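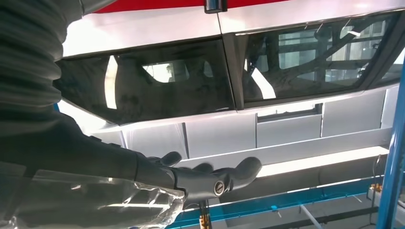
Dorgate 1104 Glass and Gloss Kit: my review after one winter and most of a summer

Posted 30th December

Overall: five stars, with one grumble about the bottle

I have a white car with dark tinted side windows and a red strip up top, and if you have anything similar you already know the problem. White paint hides dust pretty well. Tinted glass hides nothing! Every fingerprint, every dried raindrop, every swipe of a sleeve shows up the second you park under bright lights, and then the whole car looks dirty even when the paint is perfectly clean. I had been using ordinary household glass cleaner for years and just living with the smears.

I bought the Dorgate 1104 last year after seeing it on the shelf at the auto store in Brullesum, mostly for the glass part. In the box you get the glass cleaner, a bottle of spray sealant for paint, a little foam block, two short-pile towels and a fold-out sheet of instructions. The instructions are printed in gray on slightly lighter gray, so read them indoors before you start.

The glass cleaner

I love this stuff. It goes on as a fine mist, doesn't run down into the door before you can catch it, and wipes away with hardly any effort. Two light sprays do a front side window. I did far too much the first time and spent ages chasing streaks, so start with less than you think.

What you want from tinted glass is a clean reflection, and that's how I check my work now. I pull up near a building with plenty of straight lines on it (beams, panels, a fence, whatever's around) and look at how it shows up in the window. If the lines are sharp from one side of the pane to the other, I'm finished. If part of it goes milky, that's leftover cleaner, and a dry towel takes it right off.

My tint is on the inside of the glass and I've used the cleaner on both sides with no trouble. The label says it has no ammonia, which is the thing to look for if you have film. I'd still check with whoever fitted yours.

The paint sealant

I wasn't expecting much here, and on white paint you don't get that deep wet look people rave about with black cars. But the feel! Run the back of your hand over the door after a coat and it's so slick it's almost silly. Bugs come off with plain water. I put on one coat in July before a long trip and drove 3000 miles on it, and rain was still beading on the roof when I got home, though the lower doors had pretty much given up by then.

The red is where you really see a difference. Red dulls faster than white in my experience, and a single coat made it look glossy and rich again. I did mask off the trim next to it the first time, then stopped bothering. It hasn't left any white marks on the black edging around the windows either, which my old paste wax did every single time, and I used to go around afterward with a toothbrush. Don't miss that at all.

Towels

The two in the box are good, not great. They shed a little until they've been through the wash. I've since added a pack of Pană waffle towels for the glass and kept the Dorgate ones for paint, and I'm very happy with that setup. No fabric softener, by the way, or they'll smear.

Compared with the Uvton 1035

I used the Uvton for a season before this. It's cheaper and smells nicer (sort of like pears), and for clear glass I'd say there isn't much in it. On tint it left a haze I could only see at night, under street lights, and I never did get rid of it 100 percent. The Uvton sprayer is much better, though.

So, the grumble. The Dorgate trigger drips. Mine dripped from day one, and the replacement they sent (quickly, no argument) drips too, only slower. I moved everything over to the old Uvton bottle and relabeled it with a marker. The foam block is also a bit small for a bigger hand, and I mostly wrap a towel around it to get into the corners of the rear windows.

I'm halfway through my second kit and will be getting a third when it runs out.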